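Housekeeping Skills, Unit 9: Floors and the things left on them

Handout by Daranee Chuensuk, for the November group

I've taught this unit for years and I still think floors get rushed. Everyone wants to get on to beds and windows (I do understand, beds are more fun!) and then the floor gets a quick push round with the mop at the end. So we're going to slow down.

Start by picking up. Walk the room once with a small tub and collect anything that isn't furniture: pen lids, hair grips, bottle tops, batteries. Don't sort as you go – tip the tub out on the side later and do it all in one sitting. I allow four minutes for the walk and most of you will need less.

Small white things are easy to spot on a dark carpet and surprisingly easy to miss on a pale floor. Get your eyes down low and look across the boards or tiles towards the window. Clyde in my last group found 40 beads that way in a room he'd already signed off, poor man.
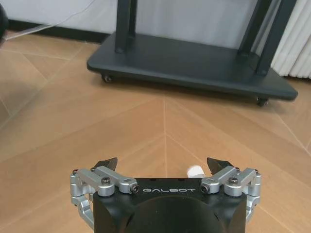 Fig. 1. Small white cylindrical piece, tan floor behind.

Then sweep, from the far corner to the door, with short strokes. Keep the brush head on the floor, as flicking it up sends the dust straight back where it came from. Mop last, well wrung out.

For next time, please read page 224 and bring your own tub.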